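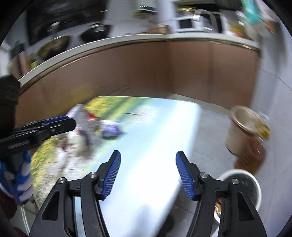 By Kieran Buckley

May 12, 2018

Well, the big kitchen clear-out has finally started in Purkcombe, and I got to spend a morning in the middle of it! If you missed my note in the last newsletter, the Flomerer program is a town-wide push to get people sorting out their kitchens before the new trash rules kick in this July. More than 30 households have signed up so far, which is a lot better than the 6 we had when I first wrote about it.

The idea is pretty simple. You pick a morning, you clear your table and your counters, and everything that's old, empty or plain mystery goes into a bucket on the floor. Then you sort the bucket. I went along to the Ó Gríofa place, where they'd picked the kitchen with the yellow-flower tabletop (I'm a sucker for a flowery table, my grandmother had one with sunflowers and I still think about it). The counter was the usual mix you'd find in any house that cooks every day, a wok and a dark pan on the stove, toaster oven, kettle. None of that was going anywhere. It's the little stuff that gets you, the boxes and wrappers and whatever else lands on a table and stays for a week.

Jars are the big argument, by the way. Everybody I've talked to on this program has an opinion about jars. I keep mine, all of them, and my sister says I need help. The Flomerer leaflet says to hang on to a jar if it has a lid that fits and you know what's in it, and I think that's fair. Glass goes in the blue crate at the Osico depot on the hill road if you want rid of it, but please rinse it first. They've been turning away sticky ones and I don't blame them.

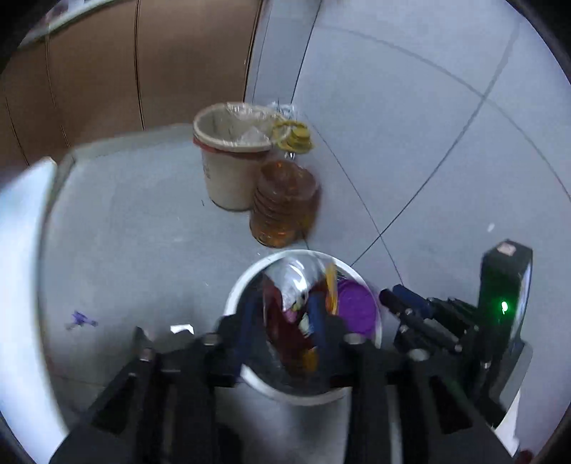

The one tip I came home with is to keep two things going at once, an open bucket near where you're working and a proper lined bin over in the corner. You toss as you go and you don't walk back and forth across the tile all morning. Fold the bag well over the rim of the bin, too. I never do, and mine slides down inside every single time and then I'm fishing around in there with a fork.

Some of you wrote in about plastic wrappers. The crinkly clear kind can't go in with the bottles under the new rules, so they'll stay in regular trash. Lids are still up in the air. I've asked Osico twice and I'll print the answer when I get one.

Cooking oil is the other question that keeps coming up. Don't pour it down the sink, not even a little! Let it cool, put it back in a plastic bottle with a tight cap, and the depot will take up to 5 bottles per household on each visit.

There are 2 more sign-up mornings before July, both at the library, and you can just walk in. Bring your address and a rough idea of how bad your cupboards are. Gloves are handed out at the desk while they last, but if you have a pair you like, use those. I'm doing my own kitchen next and I've already hidden the good jars.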